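The Sunday mending table at Hiltorside is back, and I got there early enough to claim a good chair – this has never happened to me before! It's the same setup as last spring, in the big room behind the Cuvero shop, with the doors open from ten in the morning. You bring a thing that's torn or stretched or coming apart at a seam, and somebody helps you work out what to do with it.

I had meant to bring one coat. I brought the coat, two pillow covers and a bag of socks (sorry to everyone in line behind me). The cost is still a dollar for thread and 20 cents a button, and the button drawer got a top-up over the winter, so there are 148 new ones to dig through if you like that kind of thing. I do.

Mesh was the big topic this time. Lots of people have some kind of mesh item at home with a seam they don't trust, and the advice I heard was to lay it over something white before you start, so the little grid shows up and you can follow it with the needle. Dark gray is the worst for this – you lose your place in a second on a dark tabletop.

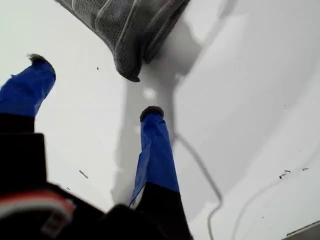
## What to bring next time

Small stuff, mostly. The table can't take rugs or anything that needs the heavy machine, and curtains only if they're short. Wash things first, please. If you have leftover thread, there's a box for it by the door, and the box was looking pretty sad when I left. White and gray go fastest.

The Dorna sewing circle is lending its good scissors again, so leave yours at home unless you're picky about them. Tan, the bakery across the street, had the cinnamon rolls out by eleven and they were gone before my second pillow cover was done.

The room is booked through the end of March. After that it depends on the heating fund, which stands at 100 dollars out of the 1000 needed, and there's a jar for it next to the button drawer. I'll be back with the rest of the socks, and I still need a zipper for the coat – brown, medium length, if anybody has one.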